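Bruscombe Paper Cup Handling Set
Data card, maintained by the Clengate manipulation group

Summary
This set supports research on learning two-handed manipulation from human demonstration. An operator works at a table with a hand-held gripper in each hand, and the recordings are used to train policies for a robot arm. The objects are paper cups and wire cup racks.

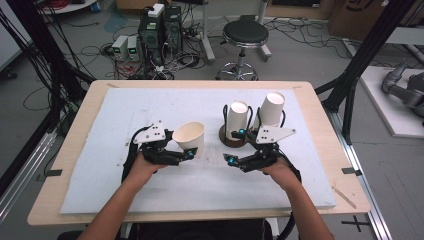
Figure 1. Operator's view with both hand-held grippers, one cup on its side and two cups upright.

Contents
The September release holds 2158 demonstrations. Of these, 560 begin with at least one cup lying on its side. A further 739 were set aside for evaluation and should not be used for training. Each demonstration includes a head view and a view from each gripper. The views share one clock. 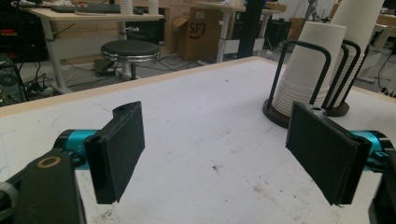 Figure 2. View from a gripper, with stacked cups in the rack at right.

Known limits
All sessions were recorded in one room at Purnville. The table surface shows scuffs and smudges, and models may come to rely on them. White cups against a white surface give weak edges, which affected segmentation in our baseline runs. Sessions with a clock drift above 20 milliseconds were removed.

Contacts
Collection: Nga Từ, Jihad Haddad
Baselines and evaluation: Trinity Brannigan
Access requests: Gayan Jayasinghe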